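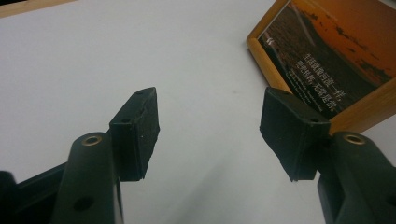

Fig. 1. Gripper fingers with black foam pad, open over a pale surface.

Popular Music Recording, Unit 3: The Single Edit
Handout, B. Dinu

1. Terms

The album version is the recording as it was first mixed for the LP or CD. The single edit is a shorter version of the same recording, made for radio and for the single release. A remix goes back to the separate tracks and changes their balance or replaces them. An edit uses the finished stereo mix and alters only its length and order. Record sleeves use the words loosely, so check by ear.

2. What is usually cut

Introduction. A soul or pop ballad may open with 16 bars before the voice enters. Radio edits often bring this down to four or eight.

Second half of the second verse. The cut goes from the end of a vocal line straight to the chorus. Listen for a reverb tail that stops early.

Instrumental break. Removed whole, or joined at its midpoint.

Ending. A long vamp is replaced by an early fade. The fade normally starts on the second repeat of the chorus.

3. Case study: "Bralodgate"

Henell recorded the song for the Brornuron label. The first pressing of the single was 1,000 copies, of which 800 went to shops and the rest to radio and club DJs. Two versions are on the disc. Side A has the edit; side B has the album version with the full introduction. The edit was made by Doležal, who also cut the lacquer.

Points to note in the edit:
The bass enters on bar 5, where the album has it on bar 13.
The middle eight is kept, but the saxophone answer after it is gone.
There is an audible join before the last chorus. The hi-hat is doubled for one beat.
The key and tempo are unchanged.

4. Bar charts

Draw one line per section and write the number of bars above it. Count from the first downbeat and mark any pickup separately. Put the chart for the edit under the chart for the album version, with the choruses lined up. Bars missing from the edit are shown as a dotted line. Do not use timings in place of bars, as playback speed differs between transfers.

5. Work for June

Choose a single with two released versions and submit both charts on one sheet. Add a paragraph on each join you can hear. State the pressing or release used for each version.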